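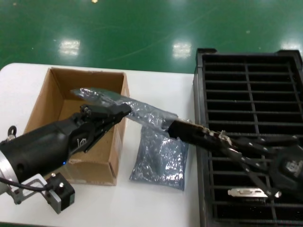
Kumudini Samarakoon writes the handling rules for the packing cells at Drimeo, and she kept them to 2 pages on purpose. "If it's longer, people stop reading," she says. The first rule covers electronics: the part stays in its anti-static bag whenever a machine moves it. With two grippers on one bag, as here, she wants both holding the plastic and neither squeezing the part. "Pull too hard and you tear it, and then the bag is no use."

An earlier draft had 117 clauses, most of them copied from the Spanos manual. She cut it last July after the Valville site asked which ones mattered.

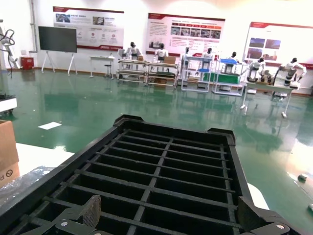 Grippers at the near end of a slotted crate. Crates come under rule four.

"Hold a crate by the wall, never by the ribs," she says. Loose brackets go in a tray before the next job starts. She checks the cells herself every Tuesday.

Comments

grestov_fan: Is the two-page version public?

Len: We still use the long one. Can't say it helps.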